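Sorting bottles on a green mat – yellow liner or not?

nerys_e
October 2, 2018
Bench is a white table with a large green mat. I put a yellow plastic sheet over the left part as a drip liner. It wrinkles, and small bottles tip on the folds.

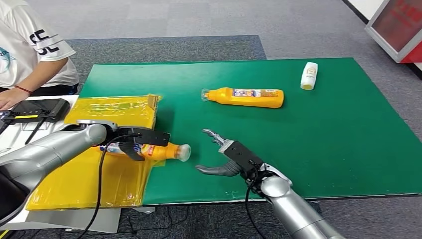 Bottles stay on the bare green for now, and packaged stock goes on the yellow. My mat is 300 x 332 mm short of covering the table – can I butt a second one against it?

brumano18
Skip the sheet. A mat wipes clean. Plastic film creeps every time you drag a pack across it.

BrittaG
Disagree. Some product stains a mat for good. Tape the film at the corners and pull it tight.

brumano18
Tape leaves residue. I stopped using it in May.

BrittaG
Low-tack tape doesn't.

arnel.p
Butting is fine if both mats are the same thickness. Otherwise bottles catch on the seam. Lay round ones down parallel to it.

nerys_e
Same thickness. Will try low-tack first.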